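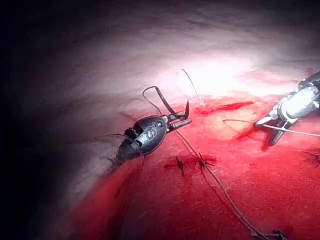 Thread and Cordage, Unit 4: Why Knots Hold

A knot holds by friction. When a line is pulled tight, each turn presses on the turns next to it, and that pressure keeps the free end from sliding out. Three things decide how well this works: how many turns there are, how sharply the line bends, and how slippery its surface is. The same rules apply to a ship's mooring line and to a strand of suture held in a pair of slim jaws. Only the size and the material change.

Strength loss. A line is weakest where it bends most. Fibers on the outside of the bend carry more of the load than fibers on the inside. In the Herklow tables (handed out in February), the plain cord breaks at 500 newtons with no knot and at 227 with an overhand knot. Work out the ratio before the next meeting and bring it with you.

Loops and working ends. The standing part is the side under load. The working end is the part you move. A loop forms when the line turns back and crosses itself. If it turns back without crossing, it is a bight. Students mix these up every term, and the quiz will use both words.

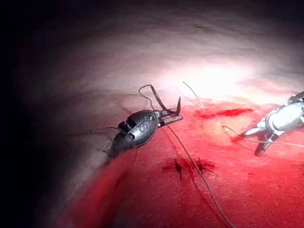

Fig. 2. Black suture thread in a raised loop above a red tissue surface.

Stiff line tends to spring back out of a knot. This is called memory, and it is worst in single-strand synthetics. Braided line has less of it but drags more when pulled through itself. Add a turn for stiff line, and tighten slowly.

For the lab, use the Polley cord on the left bench. Tie each of the following three times and record the load at first slip:

1. Overhand knot
2. Square knot
3. Square knot with one extra throw

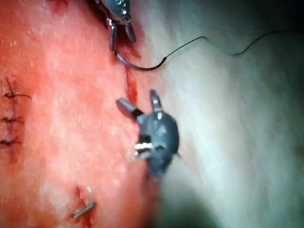

Reading for next time

Trokitz handout, sections 2 and 3. Skip the part on splices.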